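Plunlow Reading Notes: a data set of annotated passages on personal identity

Version 3
Last changed 27 November 2021

Summary

Plunlow is a set of 658 short passages from philosophical writing on personal identity, memory and the self, with 2826 reader annotations attached to them. The passages come from out-of-copyright books and essays in English, or in older English translations. It was put together for teaching and for small studies of how people mark up arguments.

What is in it

passages.csv has one row per passage, with an ID, the text, the source work, the chapter or section, and the year of the printed edition.

annotations.csv has one row per annotation, with the passage ID, a reader code, the start and end of the marked span, a label and an optional comment.

labels.txt has the label definitions in the form the readers were given.

Passages are 100 words or longer. Shorter extracts were dropped in April, when it became clear that readers could not tell a claim from an objection without the sentences on either side.

Labels

claim: the author states a view about what the self is or is not.
objection: a view is raised in order to be answered.
case: a story or thought experiment, such as a change of bodies or a loss of memory.
concession: the author grants part of an opposing view.
unclear: the reader could not decide. Please keep these rows. Many of them fall on passages where the author is speaking in someone else's voice.

How it was made

Passages were picked by hand from two reading lists, Besson and Gallell. Besson covers writing on memory and continuity. Gallell covers writing that doubts there is a single self at all. The list column tells you which one a passage came from. Each passage was read by at least two people working apart. Disagreements were left in.

Spelling follows the printed editions. Footnotes were removed. Greek and Latin phrases stay as printed, without translation. 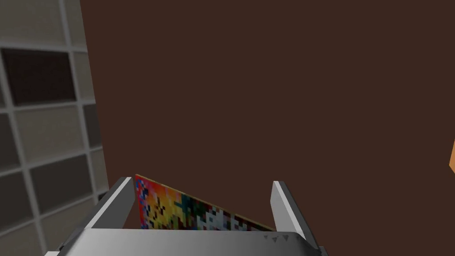 Maintainer: Firkari

Known problems

Gallell is the smaller list, so any count by label will lean toward Besson unless you split the two.

The line between claim and concession was redrawn between versions 2 and 3. Annotations made under the old wording have "old" in the scheme column.

A few spans start one character early where a passage opens with a quotation mark.

Use

Free for teaching and research. Please give the version number when you cite it. Corrections to source details are welcome and should include the edition and page.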